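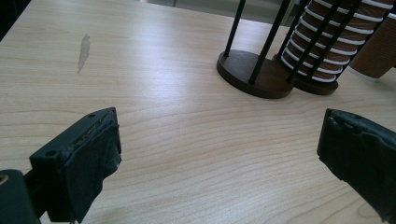 Neralora

Neralora is an open-source software library for comparing large tables of numerical data by the way their rows group together. It is written mainly in Python, with its slower routines in C++, and is used in the analysis of sensor logs, survey results and gene expression tables. The first public version was released on September 6, 2020.

Background

Two tables that record the same process often cannot be compared row by row, for example when they were sampled at different rates or use different columns. Neralora was written by Lalit Pal to handle such cases. It grew out of Cindside, an earlier set of scripts that could only process tables with matching columns. The file reader and the test suite of Cindside were kept, and the rest was rewritten.

Method

The library treats each row as a point in a space with one dimension per column. It builds a neighbor graph for each table, linking every point to its nearest points under a distance chosen by the user. The default is 10 neighbors per point. Very small values tend to break the graph into separate pieces, while large values hide fine detail.

A summary is then computed from each graph. It records how distances along the graph are spread, how many connected pieces remain as long links are removed, and how dense each region is. Two tables are compared through their summaries, so they need not have the same number of rows or columns. The result is a score between zero and one, where zero means that the summaries match exactly. A low score does not show that two tables describe the same thing – only that their points are arranged in a similar way.

Columns are scaled to equal variance before the graph is built. Scaling can be turned off for data already in common units. Rows with missing values are dropped by default and listed in a log file.

Components

The core package contains 52 public functions. Plotting is handled by a separate module, Shukla, which draws the neighbor graph in two or three dimensions. Shukla can be left out on servers without a display. Summaries are stored in the Edivport format, a plain text format with a short header that gives the distance used, the neighbor count and the library version. Files written by older versions can be read by newer ones, but the reverse is not supported.

Limitations

Memory use rises quickly with the number of rows, and the exact mode is unsuited to very large tables. An approximate mode samples the rows first, and its scores vary slightly between runs unless a random seed is set. Text columns must be converted to numbers beforehand.

See also

Dimension reduction
Nearest neighbor search
Cluster analysis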